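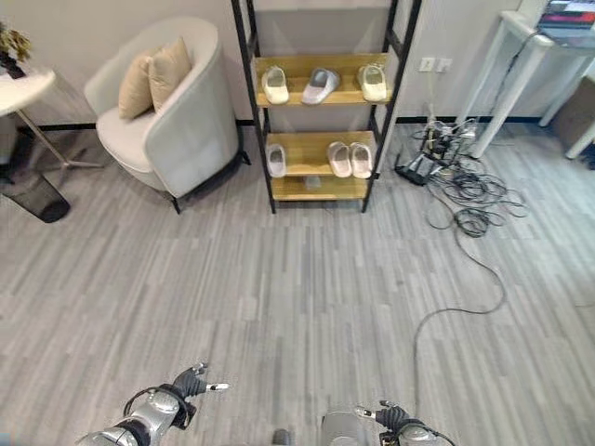
Cecilia Ansah replied at 7:12 pm
Before you touch the gains again, check the wrist offset. Almost every home build I have seen with two arms has one wrist a bit wrong, and the owner spends a month tuning the shoulder to hide it.

Severino Sepúlveda (thread starter) replied at 7:40 pm
Thank you, Cecilia. I will measure it tomorrow. I write the situation again in one place, because my first post was moved from the old board and lost its text on the way.

The robot is called Lloyd. I build it at home, with some parts cut at Drosstead, our shared workshop. Both arms are the same design with silver housings, and the hands are the black ones from the Karker kit. I changed the fingertips to silver ones. The shoulder motors are Sedent, the older type with the noisy gearbox.

The task is the shoe rack at the back wall. Lloyd must take one slipper from the lower shelf and put it on the floor in front of the rack, with the toe pointing to the room. Later I want it to do a pair. I chose slippers because they are soft and nobody cries if one is dropped.

The problem is the right arm. When it goes forward and down, the hand stops too low. I set the target at the height of the lower shelf and the fingertips arrive 46 mm under it. The left arm has the same code and is good enough. The error is the same each time, and this makes me think that it is not the motor.

Rhun Kneath replied at 8:05 pm
Same error every time is nice news. Does it change when the arm is stretched out further? If it grows with reach then it's sag or an angle error. If it stays the same it's an offset and Cecilia is right.

Also your floor. Those boards have a sheen on them and there's light coming from above. What are you using to find the height? If it is a depth camera I would not trust anything it tells you about the floor.

Severino Sepúlveda replied at 8:31 pm
It is a stereo camera in the head. I don't use the floor for the height. I use a marker on the rack post, and it is put on only for the calibration and then taken away. But your question is good, because the floor plane is used to decide where the slipper is put down. I had not thought about the light.

About the reach: I did not test with different distances. I had only one distance, because I always stop the base at the same tape mark. I will do this.

Gwenllian Prosser replied at 8:58 pm
I'm more bothered by the cables than by the wrist. There is a whole nest under the outlets, and one long cable coming across the floor toward the right arm. Get that off the floor before you run anything that has a moving base. I learned this with a much smaller robot than yours and I still had to buy a new power supply.

Cecilia Ansah replied at 9:10 pm
Agree it should be tidied, but I don't think it has anything to do with a height error.

Gwenllian Prosser replied at 9:16 pm
It can. There is also a black cable looped over the upper part of the left arm. If the right arm is routed differently, or the loop is shorter, it pulls at the end of the travel. A stiff cable on a light arm is a spring. I would try it with the loops equal before measuring anything.

Cecilia Ansah replied at 9:24 pm
A spring would pull it back or up. His hand goes too low. And he would see it in the motor current.

Gwenllian Prosser replied at 9:29 pm
Depends completely on which side of the joint the cable passes. I'm not saying it is that. I'm saying it takes five minutes to rule out, and the wrist takes an evening.

Severino Sepúlveda replied at 9:47 pm
Both of you are kind to spend your evening for this. I will do the cable first, then the wrist.

I admit that the cables by the outlets are not beautiful. I moved the furniture in March and the cables stayed where they fell. I have a plastic channel to put along the black baseboard, but it must be cut and my saw is at Drosstead.

Ludmila Polák replied at 10:20 pm
Can I ask about the slippers? I tried something near to this with children's shoes and gave up. The hard part for me was not to reach the shelf, it was to know which side of the shoe to hold. If you take it by the heel it folds. If you take it by the toe it turns in the hand. On your lower shelf the pair at the right end stands side by side, and I would not start with them, there is little room for a finger between. The single one at the left end looks easier.

Severino Sepúlveda replied at 10:36 pm
Ludmila, yes, I start with the single one. My plan is one finger inside the opening and the thumb outside, like a person does when he is in a hurry. In simulation I made 4,000 attempts and this grip was the best one, but the simulated slipper is much stiffer than a real slipper, so I don't believe the number very much.

With the real hand I have made 187 attempts in total, and most of them were with the left arm because of the problem above.

Rhun Kneath replied at 10:44 pm
What counts as success in those? Slipper leaves the shelf, or slipper on the floor the right way round?

Severino Sepúlveda replied at 10:52 pm
Only that it leaves the shelf and stays in the hand until the arm is back. The direction of the toe I don't count yet. I think I would be sad if I counted it.

Rhun Kneath replied at 10:55 pm
Fair. I'd write it down anyway, even if you don't look at it until summer.

Ludmila Polák replied at 11:03 pm
One more idea. Put the rack in the middle of the work space of both arms and let the left arm hold the post while the right one takes the slipper. The rack is tall and the posts are thin. If it is as light as mine, it moves when you touch the shelf.

Cecilia Ansah replied at 11:09 pm
Please don't do that with an uncalibrated right arm. Two arms connected through a metal rack, one of them with a wrong idea of where it is, and you will strip a gearbox. Screw the rack to the wall.

Ludmila Polák replied at 11:15 pm
I meant after the calibration. But the screws are a better answer, I agree.

Severino Sepúlveda replied at 6:38 pm
I have results, and they are a little bit for everyone.

Cable: I made the loops equal on both arms. The error changed by 3 mm. So Gwenllian is right that it has an effect, and Cecilia is right that it is not the reason.

Distance: I tested with the base at three different marks. The error grows when the arm is more stretched. With the arm almost folded it nearly disappears.

Wrist: I took off the right hand and measured with a square. The wrist is fine, I could not find any offset there. Then I went up the arm and found the shoulder plate. I had printed the right one again in winter, and I took the file of the first version, where the holes are turned by a small angle. In the folder it was revision 524 and the left one is newer. So the whole arm points a little down.

Cecilia Ansah replied at 6:51 pm
Then I was wrong about the wrist, and growing with reach makes sense. Are you going to correct it in software?

Severino Sepúlveda replied at 7:02 pm
No, I will cut a new plate from aluminum at Drosstead. If I correct it in software I will forget it, and next year I will open the same thread again.

Rhun Kneath replied at 7:08 pm
I'd do the software correction tonight and the plate whenever. You'd get a week of testing out of it.

Gwenllian Prosser replied at 7:15 pm
Plate. And bring the saw home for the cable channel while you are there.

Severino Sepúlveda replied at 7:33 pm
The saw is now on the list. Ludmila, could you tell me what material you used on the fingertips for the children's shoes? Mine are smooth and I think that the slipper fabric slides on them when the hand turns.

Ludmila Polák replied at 8:19 pm
Thin silicone sheet, glued only at the back so I could change it. The first glue did not hold. I will look in the drawer for the name of the second one and write it to you tomorrow.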